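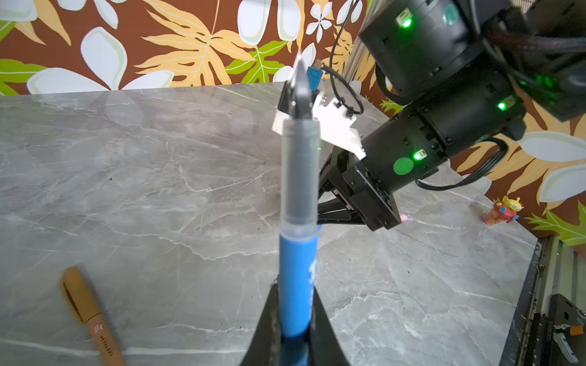 The Vollent kit ships as two arms, two grippers, two wrist cameras and one power supply, and the price is 2199 before tax. I paid for mine in full and have had it clamped up since the start of October. The first thing I look at in any low-cost arm is cabling, and the cabling is where the money ran out. On the arm opposite, one thin black cable loops down to the white bracket on the gripper, and another curves outward along the lower side of the arm. Both hang loose, with no clips and no channel. The joint housings are better. Each is a black cylinder, and there are green status lights set into them that can be read from across the table. The pen cap job is my standard test for a two-arm setup: one gripper holds a marker upright by the barrel, the other comes in from the side and takes the cap.

Assembly took one evening. The arms arrive built, so what's left is the base clamps, the grippers, the camera brackets and the bus wiring. The manual is a PDF with good drawings and bad text. Step order matters in one place: the gripper has to be homed before the camera bracket goes on, or the bracket screws are hard to reach with the fingers closed. The PDF gives the steps in the opposite order. I wrote to support and got a reply from Hafiz Nair the next morning with a corrected page, which is quicker than I expected from a firm that size.

Calibration is a script. You push each joint to its hard stop by hand, press enter, and move to the next. It writes a plain text file per arm, and I keep mine in version control. After a full power cycle the joints come back to the same zero. After unplugging the bus with the power on, they don't, and you have to run the script again. I would have liked a warning in the software for that case. There is a line in the log, at debug level, which is off by default.

Now the cap test. I ran it 200 times over several evenings, same pen model, cap pressed on by hand until it clicked. The policy was trained on my own demonstrations, so these numbers say as much about my driving as about the hardware. For the first half I used the stock finger pads. For the second half I used the Rozīte pads, a softer aftermarket set that Timo Ehlers recommended on the forum. With the stock pads the main failure was rotation: the cap came under side load, the barrel turned in the grip, and the pen leaned until the second arm was pulling at an angle. With the softer pads I got 98 clean removals out of the second hundred. I don't have a matching figure for the first hundred because I changed my definition of a clean removal partway through, and I'm not going to quote a number I can't defend.

Grip height turned out to matter more than pad material when I went back over the runs. Holding the barrel low leaves more room for the other gripper to come in, and it also gives the cap a longer lever to twist the pen with. I settled on low and accepted the lever. Holding it at the middle is stiffer, but the two grippers then share a small volume and the collision check stops the arms too often.

Backlash is what you'd expect at this price. With the arm extended I can feel play at the wrist, mostly from the last two joints. For caps and small blocks it doesn't matter. For threading a nut it does, and I gave up on that task. The motors run warm in a long session but I never hit a thermal cutoff.

The wrist cameras are fine. The view down past the fingers is wide enough to see both the object and the other gripper, which is the view you want for handovers. Exposure is automatic and hunts when a dark gripper fills a large part of the view. Lock it in the config file. The setting is called ae_hold and it is off by default – I lost one evening of data before I found it.

Software is an open Python package plus a closed desktop app named Moko. The package is small, readable and does what I need. Moko wants an account, and its only feature that I'd miss is the timeline for trimming demonstrations. Drunumetti, the reseller I bought through, offers a paid support plan on top. I didn't take it and so far haven't needed it.

Open items on my list: printed cable clips for the upper joints, a second set of pads, and a proper comparison at two grip heights with one fixed definition of success. If you own a single-arm kit already, the second arm is sold separately and uses the same bus, so check that price before ordering the pair. I'll post the clip files when they've survived a week of use.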